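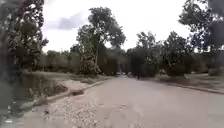

Figure 4. Worn pavement in Nurkcombe Park, with loose gravel and broken surface near the left curb.

Papers > Parks and Paths > Walking Surfaces > Section 4

4. What the edges told me

4.1 The curb side wears differently

I went into this part of the study expecting to write mostly about cracks. Cracks are easy to see, easy to mark on a sheet, and every pavement manual I own has a chapter on them. But a few walks into the Nurkcombe survey I found myself looking at the edges instead, and by the end of June most of my notes were about the strip where the pavement meets the curb and the strip of grass on the other side of it.

Figure 4 is a good place to start. The middle of the pavement is dusty and cracked in places, sure, but you could push a stroller along it without much thought. Now look over by the left curb, down in the foreground. The surface has broken up there and there's loose stone lying across it, thinning out as you get toward the middle. I scored the middle of this stretch a 2 (worn but sound) and the left edge a 4 (broken, loose material), and I had to go back and change my form to do it, seeing as the original one only had a single box per segment!

So the form changed. For all 103 segments I ended up giving three scores: left edge, middle, right edge. The segments I'd already walked got walked again, which I can't say I minded (it was June and the park is shady). The full route is 786 meters, the same loop used in the Plinent pilot, and I kept the old segment numbers so anybody who wants to set my scores next to the pilot's can do it without a conversion table.

4.2 The verge counts too

My second change was to score the ground beyond the curb. I went back and forth on this. A verge isn't a walking surface in any official sense, and the pilot left it out completely. People walk on it all the same, and dirt doesn't care whose side of the curb it's supposed to be on. There's a bare patch of light brown dirt close to the curb in Figure 4, with grass worn away around it, and I'd have felt silly writing up that stretch and leaving the patch out.

I used a very plain scale for this, from "full grass" to "bare," with "thin" and "patchy" in between. I tried a finer one with percentages of cover and gave up on it. Two passes over the same ground on different mornings gave me different percentages and the same plain word, so the plain word won.
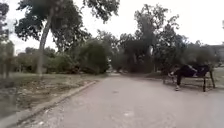 Patchy turned out to be the word I wrote most often. It covers a lot: dry, sparse grass, brown dirt showing through, dead leaves, small stones here and there. I'm aware that one word is doing plenty of work. Dead leaves in particular gave me trouble, as you can't score the ground under them by eye, and I decided early on that I wouldn't kick them aside to check. Where leaves covered most of a segment's verge I left the box blank. That happened on 16 segments, and those are left out of the verge totals in Section 5 but kept in everything else.

Small loose stuff on the pavement itself (fine gravel, pale bits of debris) got its own yes/no column. I didn't try to say where any of it came from. Gravel next to a bare verge could be verge material, or it could be the pavement coming apart, or somebody's bike tires could have brought it in from farther up. A surface score tells you what's lying there on the day and that's about as far as I'm willing to push it.

4.3 Trees, and why they're only in the notes column

A couple of early readers asked why I hadn't scored the trees. The Trương loop in Jomelport, where I tried out the first version of this form, has a row of trunks right up against the path, and roots were the whole story there. Nurkcombe is a different sort of place. The trees I noted mostly stand back in the verge, and I wrote down where a canopy reached over the segment and left it at that. I'd love to see somebody do roots properly, with a level and a lot more patience than I have.

One last bit of housekeeping before the results. A segment went into the "needs a second look" group if either edge scored 4 or worse, whatever the middle scored. Under the pilot's rule, with one score for the whole width, a good middle could hide a bad edge, and on stretches like the one in Figure 4 I think it would have.

Comments (3)

Guest, 17 November 2018
Really enjoyed this section. Did you do the left and right scores walking in one direction only? I ask since my left is your right on the way back, and I've ruined a data sheet that way.

Author reply
One direction only, and I still mixed up two of them. They're fixed in the table.

Guest
Would you share the blank form? We have a loop with the same crumbly curb edges and our sheet has the single box you started with.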